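Chapter 4
What a trade zone is supposed to do

Ministers like to announce jobs in round numbers. The Genham zone was promised 100 new exporters; after ten years it had 15, and most had moved there from Ellery, a short drive away. Were those exports new, or had they only changed address? 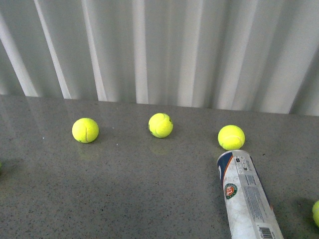
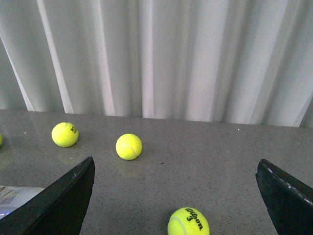
Margit Fülöp, whose study of Genham we use throughout this chapter, doubts that the tax breaks paid for themselves. Her critics say she stopped counting too soon - a fair point, though they offer no count of their own. We begin with the claims made at the opening, then ask who checked them.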